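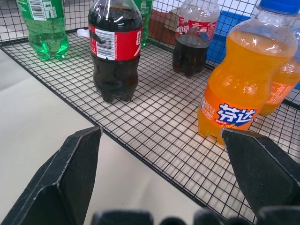

# What People Grab: Drink Choices at the Zerkmont Snack Counter

Larasati Sitompul, with Robel Belay and Embla Sundqvist
2/2/21

So my group picked soda, mostly because Robel works weekends at the snack counter in the Zerkmont student center and could get us permission to stand there with a clipboard. Our first idea was coffee, but two other groups already had coffee and Mr. Abdella (Natnael Abdella, our section leader) said he didn't want to read a third one.

## What we wanted to know

Do people buy the drink they say they like best? I was sure the answer was yes. Embla was sure it was no, and she bet me lunch on it.

## How we did it

We asked people in line to fill out a card before they got to the counter. It had 3 questions: favorite soft drink, how often you buy one, and whether you already know what you're getting today. Then Robel wrote down what they bought and matched it to the card number. We ended up with 200 cards we could use. A few more had to go in the trash because the handwriting was hopeless or somebody wrote "soup."

We worked the lunch rush only, which I'd change if I did it over. Evening people are different -- they're studying, they want caffeine, and they stay in line longer.

## What we found

Embla won lunch. Some 30 percent of the people who named a favorite walked away with something else, even though we only kept cards where the favorite was in stock that day. Cola was the top favorite and also the top seller, no shock there. Lemon-lime was the weird one! Hardly anyone wrote it down as a favorite, but it sold way better than the cards said it should. When I asked a couple of buyers about it they shrugged and said it goes with fries.

People who checked "I already know what I'm getting" mostly did get it. The switchers were nearly all in the "not sure yet" group, and a lot of them bought the same thing as the person in front of them. We didn't plan to measure that, so I can't put a number on it, but Robel noticed it on the first day and kept bringing it up.

## Problems

The cooler got rearranged halfway through the week and the orange moved down to the bottom shelf. Sales of orange dropped after that, so our orange numbers are probably junk. I left them in the table in the appendix with a star next to them.

Also, friends come through in groups -- so one table of roommates can tilt a whole afternoon.

## If we kept going

I'd want to run it again in October, with evenings included, and write down the order people were standing in. Fikri Manurung from the other section offered to help with the spreadsheet, and I'd take him up on it, since mine crashed twice.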